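Três dias em Indunura e ainda não percebi o entusiasmo

Ando há anos a ouvir dizer que tenho de ir a Indunura. Que é a última vila de montanha por estragar, que se come como em lado nenhum, que a vista do miradouro muda uma pessoa. Fui em março, fora de época, e voltei exatamente a mesma pessoa, com menos dinheiro e uma dor no joelho esquerdo.

Comecemos pela viagem. O sítio oficial garante que o autocarro da Godent sobe o vale «com frequência». A frequência são 2 autocarros por dia, um deles às 6h40 da manhã. O motorista foi simpático e parou para eu tirar uma fotografia à barragem, o que me faria gostar mais da empresa se o aquecimento não estivesse ligado no máximo e a janela ao meu lado não fosse daquelas que não abrem.

Fiquei na pensão Stöcker, que aparece em todas as listas de alojamento «com alma». Desconfio sempre da alma quando vem no título do anúncio. O quarto era limpo, a cama era boa, e o pequeno-almoço servia-se até às nove em ponto. Às nove e cinco já tinham levantado o pão. Paguei um suplemento pela vista para o vale e calhou-me metade do vale, porque a outra metade é o telhado do vizinho.

Na terça-feira fui ao miradouro. São 874 degraus, segundo a placa à entrada do trilho, e acredito nela, não por tê-los contado mas pelo estado em que cheguei lá acima. Estava nevoeiro. Um casal que descia disse-me que tinha acabado de fechar, que dez minutos antes se via tudo. Há sempre alguém a descer que viu tudo dez minutos antes.

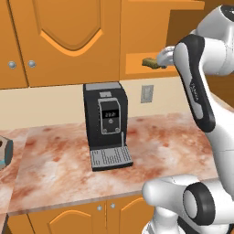

O almoço foi no Jileck, o restaurante de que toda a gente fala. Pedi o guisado de borrego, recomendado em três blogues com frases tão parecidas que comecei a perguntar-me se os autores tinham ido lá ou apenas lido uns aos outros. É um guisado decente. A minha tia faz um melhor e não cobra o pão à parte. Já a tarte de mirtilo é mesmo boa, escrevo isto contrariado, e comi 2 fatias.

O que me irrita nem é a vila. É a maneira como se vende. Dizem que tem 500 habitantes e que «o tempo parou», mas no largo há quatro lojas com os mesmos ímanes e as mesmas mantas, e numa delas a etiqueta dizia que a lã vinha de bem longe. Perguntei à senhora da loja onde podia comprar queijo da zona. Mandou-me ao supermercado, já na estrada nacional, e o queijo era ótimo.

Também gostei do caminho junto ao rio, que não vem em lista nenhuma. Começa atrás da igreja, é plano, e andei por lá uma hora e meia sem me cruzar com ninguém — só um cão, que me acompanhou até à ponte e depois voltou para trás. Se lá forem, façam isso e deixem o miradouro para quem tem joelhos.

Volto? Talvez em setembro, se me garantirem que não há nevoeiro, e toda a gente me diz que em setembro nunca há. Também me tinham dito isso de março.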